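Pearce workshop building to stay open through September

March 2, 2025

The old workshop building on Vuneck Road in Pearce will not close this spring after all. Owner Tuvow said in a short notice that leases for the small shops inside now run to the end of September, same rent, same hours.

Tenants had been told in the fall to plan on being out by April. Reason given then was the heating, which has failed 2 winters in a row, and a roof repair bill the company did not want to pay. A buyer was talked about. No sale went thru.

What changed: Predelov, the contractor working on the drainage next door, agreed to take on the roof at the same time. Work starts once the frost is out. Tuvow did not give a price.

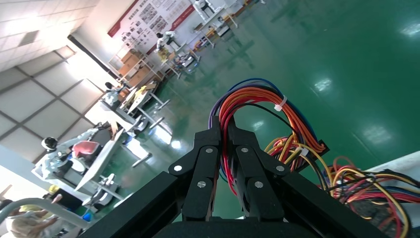
Wiring and metalwork in a wide industrial workshop.

The building has 1128 square feet of shared loading space, plus the upstairs units, and a waiting list for most of them. Parking is the sore point. The lot on the north side holds the roofing materials from next week so tenants will have to use the street or the gravel strip behind the feed store. Permits are free but you need to pick one up at the town office, room 318. Bring the lease or a letter from the leaseholder.

Bus riders, note the stop outside the main door moves one block east while the crane is there. Route 504 is the only one affected. Weekend service stays the same.

Still not settled is what happens after September. Tuvow says it will "look at the numbers" over the summer and write to tenants before the leases run out. Several shops have asked for a full year and havent had an answer yet.

The town holds its regular planning meeting later this month. The building is on the agenda, near the end. Written comments can be dropped off at the town office until noon the day before.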